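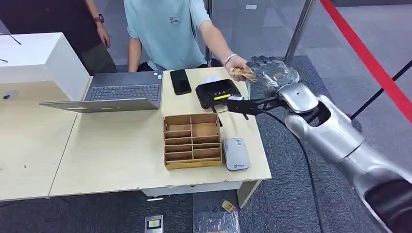

Before anyone answers, you should say whether the chips go through to the underside or only along the front, commented Mirkari. It changes the repair.

Asked 23 Sep 2023

Chipped front edge on a two-piece laminate table, worth fixing?

They are only along the front, top side. The table is two pale beige laminate sections that meet in the middle. It gets used every day with a laptop on it and people leaning over it, and sleeves catch on the rough spots. Each section is 600 mm deep. I would like to fix it in place if I can. A new top is 210 dollars and I don't want to spend that.

3 answers

Humton
Iron-on edge banding. Cut off the loose bits with a sharp knife, fill the chips with two-part wood filler, let it set overnight, sand flat with 120 grit and then iron the banding on. Buy it a little wider than the edge and trim it after it cools. Do each section separately and stop at the joint. If you run one strip across, it will crack the first time somebody moves the table.

Color match is the hard part. Beige comes in a lot of beiges. Take a chip to the store with you.

Jabłońska
I did the same job in July with screw-on aluminum trim, the L-shaped kind. Cost me about 200 for a long table, so not cheap either, but mine took a lot of knocks and banding kept peeling off. Predrill the holes. Check the joint in the middle too. If one side sits higher, shim the legs first or the trim won't line up.

Mevilov
just put tape on it

Comment from the asker: Going with the banding. Thanks for the tip about stopping at the joint.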